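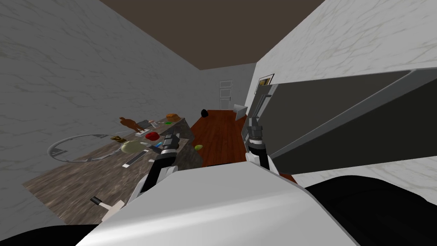

Stone countertop and pale gray marble wall, computer rendering.

Countertop Care: Frequently Asked Questions

How often should stone be sealed?
Jomirent recommends sealing marble once a year, in August if possible.

May I use vinegar on marble?
No. Acids dull the finish. Use mild soap and warm water.

Are repairs covered?
Chips are covered for 2 years after installation. Stains are excluded.

Who handles claims?
Write to Leandro Escobar at the Toledo office and include your order number.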